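Hirnonside winter music series moves indoors for final shows

21 September 2020

HIRNONSIDE — The Hirnonside Community Arts Society has released the program for the last part of its music series, with the remaining concerts moved from the riverside lawn to the Prarville Hall.

The hall will open its doors an hour before each performance. Seating is limited to 383 under the current rules, and every ticket holder will be given an assigned seat. Tickets are $10 for adults. Children under 12 get in free but still need a ticket, which can be booked online or picked up at the library counter.

Series coordinator Olga Iturra said the move was settled in June, when it became clear the lawn would not be ready.

"We had the ground resurfaced after the flooding and the grass needs another season," Iturra said. "The hall has a good stage and people know where it is. I'd still like to be back by the river next year."

The opening night features the Onau String Quartet, which last played in Hirnonside two years ago. The group will perform a mix of chamber works and its own arrangements of folk songs. A brass ensemble made up of former students of the regional conservatory follows the next evening, and the third concert belongs to singer-songwriters from the Prarville area.

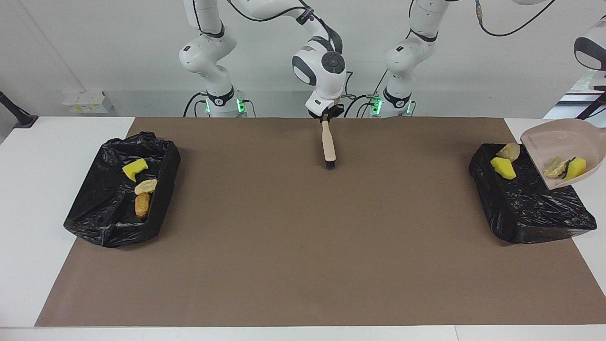
The closing night has been given to Gashi, a five-piece dance band that plays mostly swing and older pop tunes. The front rows will be left out for that concert to keep a clear space between the band and the audience. There will be no dancing.

Each concert runs for 90 minutes without an intermission. The bar will stay closed for the whole series, but bottled water will be sold in the foyer. Outside food is not permitted in the hall.

The society received a grant of $4000 from the municipality toward sound equipment and the hire of the hall. Iturra said the money also covers a fee for every performer, including the local acts, who in past years played for free.

Anyone who bought a season pass for the lawn concerts can use it at the hall without exchanging it, but must reserve a seat for each night. Passes can be refunded in full up to 2 days before the opening concert.

Parking is available behind the hall, with the entrance off the lane beside the post office. The main street lot will be closed for paving. Accessible parking spots are next to the side door, where there is a ramp, and patrons who need help getting to their seats should mention it when booking.

The program and booking form are on the society's website. Printed copies can be picked up at the library and the town office during regular hours.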